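Dishwasher Unloading Software: Progress Report to Wivville
Prepared by the Grukholm controls group
Reporting period ending December

1. Where the work stands

The grant covers the software that lets a single arm empty a household dishwasher rack onto a counter. The planner, the grasp module and the logging tools now run together from one launch file. Before this period they ran as separate programs and an operator had to start them in the right order.

We have 2,159 logged attempts in the archive, all in the new format. Older logs were converted where we could recover the joint timing and dropped where we could not.

2. Placement planning

Most of our time went into putting things down. The old planner chose a free patch of counter from a map built at the start of the run. It now rebuilds the map before each placement and treats everything on the counter as an obstacle, including glassware and clear plastic tubs, which the depth data handles poorly. Clear objects get an extra 50 mm of clearance until the perception work in section 4 is finished.

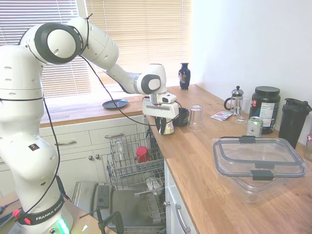 Yatziri Barrera asked at the mid-period call whether the extra clearance would leave the arm with nowhere to go on a crowded counter. It can. In those cases the planner now reports that it has no valid placement and holds its position, and the operator decides. We would like it to try a second counter area on its own, and that is planned for next period.

3. Reaching into the rack

The motion planner used to treat the upper rack as a solid box with an open top. That was safe, but it ruled out many low grasps. We replaced the box with a wire model taken from measurements of the rack, with the tines included. Planning takes longer with the finer model, so the search is limited to nine seconds before it falls back to the box.

The arm slows down once the fingertips pass below the rim of the rack. The speed limit is set in the configuration file and can be changed without rebuilding.

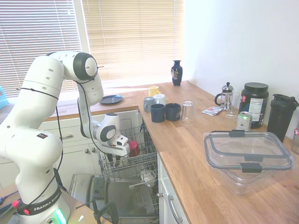 4. Perception

The cup detector is in good shape and we do not plan to change it. Clear glasses are still the weak point, mainly when there is strong light behind the blinds. We now combine the colour image from several views before asking for a grasp. The Hasevden labelling tool was extended so that a glass can be marked as upright, inverted or on its side.

Poses are estimated again just before the fingers close. If the new pose differs too much from the first one, the arm backs off and replans.

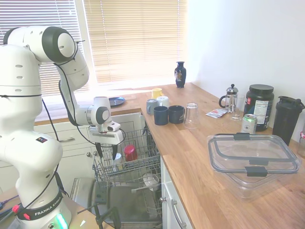

5. Tooling and logs

Every run now saves the camera streams, joint states, planner decisions and any operator input against one clock. The replay viewer can step through a run and show which grasp candidates were rejected and why. The test suite stands at 78 cases, and it runs overnight on Sunday against recorded data.

Beltrán supplied the time-sync library under the existing agreement. We found a fault in how it handled dropped frames, sent them a patch, and are using the patched version.
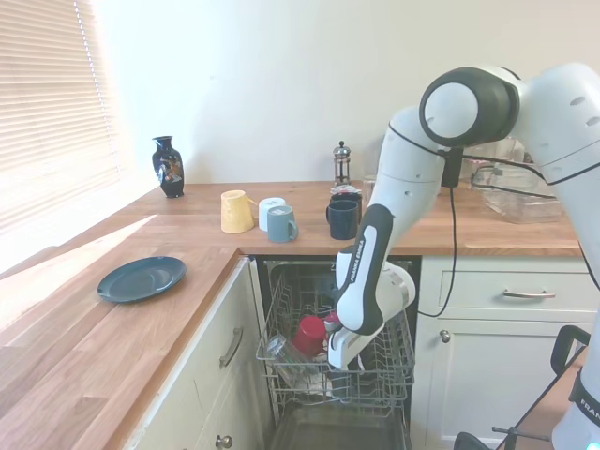 Could the replay viewer be opened up to the other funded groups? Yatziri Barrera put this to us in written comments on the draft. We have no objection. It needs an installer and a short manual first, and both have been added to the plan below.

6. Next period

Second-area search for placements on crowded counters.
Grasping for clear glasses lying at an angle.
Lower rack model, starting with bowls.
Installer and manual for the replay viewer.

No change to the budget is requested. The lower rack work depends on the finer collision model running faster than it does now, and we will report on that first.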